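Removing stickers and adhesive pads from smooth furniture

Saturday, October 15, 2022
By the Pameck workshop desk

These notes cover labels, foam pads, glue dots and stuck-on decorations on painted metal, laminate, glass and hard plastic. Bare or waxed wood needs a different method and is dealt with in our June notes.

Identify the adhesive

Lift one corner with a fingernail. Three types account for most household jobs.

Paper label adhesive is thin and clear. The paper normally tears and leaves the glue behind.

Foam pad adhesive is thicker and grips at both faces. When pulled, the foam splits in the middle and half of it stays on the surface.

Glue dots and hot-melt glue form a raised, rubbery blob. They hold well against a sideways push and poorly against a slow peel.

If the type cannot be determined, treat it as foam pad.
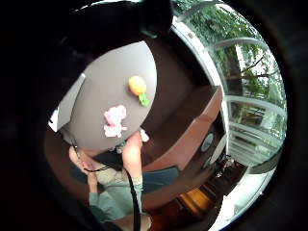 Grey panel with a pineapple ornament and a pink ornament.

Identify the surface

The surface decides which solvent can be used. Get this wrong and the damage is permanent.

Glass and glazed tile: any of the solvents below.
Laminate: white spirit or isopropyl alcohol. Keep liquid away from edge strips and joints.
Powder-coated metal: isopropyl alcohol, short contact only.
Acrylic and polycarbonate: warm water and washing-up liquid, or vegetable oil. No alcohol, no acetone.
Gloss paint: vegetable oil first, then white spirit if the paint is fully hard.

Acetone is suitable for glass and very little else. It will soften most plastics within seconds.

Test the chosen solvent on a hidden area, such as the underside. Apply a drop with a cotton bud, leave it for 3 minutes and wipe with a white cloth. Colour on the cloth, a dull patch or a tacky feel means the solvent is unsuitable.

Tools

Hairdryer
Plastic scraper, or an old bank card
Waxed dental floss or thin fishing line
White cotton cloths
Cotton buds
Washing-up liquid
Solvent as selected above

Metal blades are for glass only. Hold the blade flat and keep the glass wet.

Procedure

1. Clear the work area and wipe it down with soapy water. Grit caught under a scraper will scratch. Dry fully before applying heat.

2. Warm the item with the hairdryer on its medium setting. Keep the nozzle moving. Stop when the surface is warm but still comfortable to touch. Window glass should not be heated in cold weather, as it may crack; use soapy water on a cloth instead.

3. For labels, peel back on itself at a low angle, slowly. If the paper starts to tear, stop and warm it again. Pulling straight up leaves more glue.

4. For foam pads and glue dots, work the floss behind the item with a sawing movement. Keep it tight against the surface. Support the item with one hand so that it does not drop as the last section parts.

5. Roll off loose foam and glue with a thumb. Much of it will ball up without any solvent.

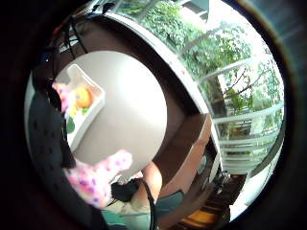
Round white tabletop with a tray, near the window wall.

6. Put solvent on the cloth, never directly on the furniture. Lay the cloth over the residue and leave it. Isopropyl alcohol evaporates quickly and may need a second application. Vegetable oil is slower; allow 12 minutes.

7. Push the softened residue towards the centre of the mark with the scraper. Working outwards spreads it over clean surface. Change to a fresh part of the cloth often.

8. Wash with warm soapy water, rinse and dry. Oil left behind will collect dust and will stop any new pad from sticking.

Ventilate the room when using white spirit or alcohol, and keep both away from the hairdryer. Put it away before step 6. Spread used cloths out flat to dry outdoors before disposal.

Pale marks and ghosting

A sticker that has been in place for a long time may leave an outline after all the glue has gone. On painted surfaces the surrounding area has faded and the covered area has not. No solvent will correct this. A mild cutting polish reduces the contrast on gloss finishes. On matt finishes it produces a shiny patch and should be avoided.

Yellowing on white plastic is a change in the plastic itself and cannot be wiped off. 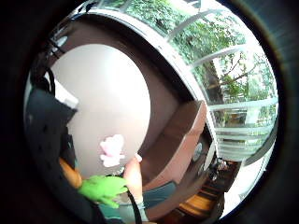
Pink flower decoration low down on a pale disc.

Refitting a decoration

Remove all old adhesive from the back of the piece. Fabric and felt backs should not be soaked; pick the glue off dry after warming it. Wipe hard backs with isopropyl alcohol if the material allows.

Use removable pads rated for the weight. Press firmly, hold, and leave the piece alone overnight before handling it. Textured surfaces give poor contact, and a larger pad helps only slightly.

Contact the workshop desk | © 2022 Pameck | Back to top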